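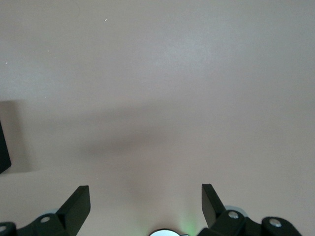 Safety Rules for a Shared Robot Arm: What We Wrote, What We Tested, What We Changed

Student project report
Zhenhua Liang and Irén Hegedűs
Robotics Laboratory, Pullunden Technical College
10 January 2025

1. Why we chose this topic

When we started in the laboratory in October, there was already a rule sheet on the wall next to the arm. It had one page and it was written for a different machine. It spoke about a fence, and our arm has no fence. It also said that "trained personnel" can enter the work area, but it did not say what training is needed or who decides it. New students read the sheet once, signed it, and then learned the real rules from the older students.

Our supervisor asked us to write a new set of rules for the table-top arm, to try it with the other groups, and to report what happened. We did not want to write a long document. The standards for industrial robots and for collaborative operation are long already, and we think a student who has a session of 60 minutes will not read them first. Our task was to take from them what matters at one table, and to say it in words that everybody understands.

2. The work place

The arm is mounted at the edge of a work table and carries a gripper with two fingers. A small camera sits near the gripper and looks down past the fingers to the table top. The groups use the arm for picking and placing small parts. The control computer stands on a separate desk, and the stop button is on a cable between the two.

Five groups used the arm during our project. Two of them also let it run by a learned program, where the person does not decide each movement. We treated this as a separate mode, because the operator can be surprised by it more easily.

3. How we collected the problems

We used the session log of the laboratory, where every run of the arm is one line. The log for our period has 2,975 lines. We read all of them and marked the runs where the operator wrote that something was stopped, touched, dropped or unclear. This gave 231 marked runs. Nobody was hurt in any of them.

The marked runs are not all safety problems. Many say only "stopped, wrong part" or "camera picture frozen". But when we sorted them, the same causes came back many times:

Something was left on the table from the group before.
A person reached in to correct a part while the program was still active.
The speed setting was still the one from the last user.
The screws at the finger brackets were not checked after a finger was changed.
Two persons were present and each one thought the other had the stop button.

The last point was not clear from the log alone. We learned it when we talked with the groups, and we believe it is the most serious one.

4. The rules

We give the rules here in the form in which they hang in the laboratory now. The numbering is the second version.

Rule 1. One person is the operator. The operator says the name aloud at the start: "I am operator." The operator holds the stop button or has it within reach of one hand without leaning.

Rule 2. Before the first motion, the table inside the reach of the arm is cleared. Tools, cups, cables and parts from other groups go to the side shelf. Only what belongs to the task stays.

Rule 3. Look at the camera picture before starting. If there is an object or a shadow in it that you cannot explain, find out what makes it.

Rule 4. Check by hand, with the drive power off, that both fingers are fixed and that no screw at the brackets turns freely. Do this at every start and after every change of fingers.

Rule 5. Set the speed to 30 percent for the first run of a program, also when the program is old and known.

Rule 6. No hand goes between the fingers or under the arm while the program is active. Pausing the program on the screen is not enough. Press stop, wait until the arm is still, then reach in.

Rule 7. When a learned program runs, the operator does nothing else. No phone, no typing, no explaining to visitors. A second person can explain.

Rule 8. At the end, drive to the rest position, set the speed back, and write the line in the log. If something was unusual, write it even if it was small.

5. Trying the rules

We introduced the first version with a short talk to each group and then watched sessions without saying anything. We wanted to see which rules are followed when no one reminds.

Rules 1 and 8 were accepted quickly. Saying "I am operator" felt strange for some students in the beginning, but after some sessions they did it with no problem. Rule 2 was followed well in the morning and badly in the late afternoon, when the groups change fast. We asked the laboratory to put five free minutes between the bookings, and this was agreed.

Rule 3 was the one that caused most discussion. In the first version it said: "The camera picture must be empty except for the task objects." This was badly written. The fingers are always in the picture, the arm throws its own shadow on the table, and one group has a holder standing permanently at the side. By our text, no session could ever start. One student asked us, quite correctly, if he should remove the gripper. We changed the rule to its present form, which asks the operator to understand what is there.

Rule 6 was broken most often. Students know that it is dangerous, but the pause on the screen looks like a stop, and the arm stands still in both cases. We added a sentence to the rule and put a label on the screen next to the pause control.

6. What the rules do not cover

We did not measure forces at the fingers. For a real risk assessment this is necessary, and it needs equipment which we do not have. We also did not write rules for sharp or hot parts. If a group wants to use them, it has to ask the supervisor first.

The rules are for one arm and one table. The second laboratory, in the Skanthorpe building, asked for a copy. Their arm is larger and reaches over the walkway, so Rule 2 is not sufficient there and they have to mark the floor as well.

7. Remaining work

The rule sheet should be read again after each semester by somebody who did not write it. We would like the log form to have a separate box for "operator", as at present the name is sometimes missing. A translation of the sheet for exchange students is started, and Irén will finish it before the next group begins.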